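News from the Kernlow room

Those of you who came to the open afternoon in October will remember the robot with its two arms and its rather cautious way of picking things up. It has been busy since then, and so have we! Ok-hee Ra and Ro-un Jeon have been gathering examples for it to learn from, which in plain words means that a person guides the arms through a job from start to finish, the computers keep a record of it all, and then everything goes back where it started and we do it again. And again, and again after that.

By 13th February we had more than 800 good runs, out of the 3000 we promised our friends at Sallance, so there is a fair way to go (and plenty of tea to be drunk). The job at the moment is steamed buns, moving them between the steamer and a plate, and I must say I have grown very fond of it. A bun is a kind teacher. It is soft and round, and never sits in quite the same spot twice, and Ok-hee is firm that we should shift the plate and the lid a little between runs as well, so that the robot doesn't simply learn one table by heart.
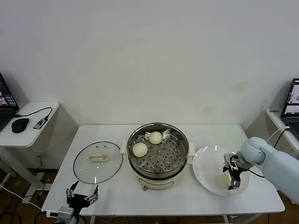

What we'd like next

Ro-un is after another 300 runs with different crockery, bowls especially, and would be glad of anything you can spare from the back of a cupboard. Odd ones are very welcome, chips and all. If you fancy a turn at guiding the arms yourself, do put your name on the sheet by the door; a session lasts 3 hours with a good long break in the middle.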